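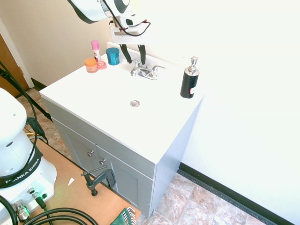

How does a robot arm know where to stop?

A camera sends pictures to the computer. A program looks for shapes it has learned: a tap, a jar, a soap bottle. Next, another program, the planner, draws a path through the air. It tests 50 paths and throws away each one that would bump into something. Then the motors get small orders, 20 every second – a bit left, a bit down, stop.

Try it at home! Close your eyes and let a friend guide your hand to a cup.

Text: Chrysoula Chatzigeorgiou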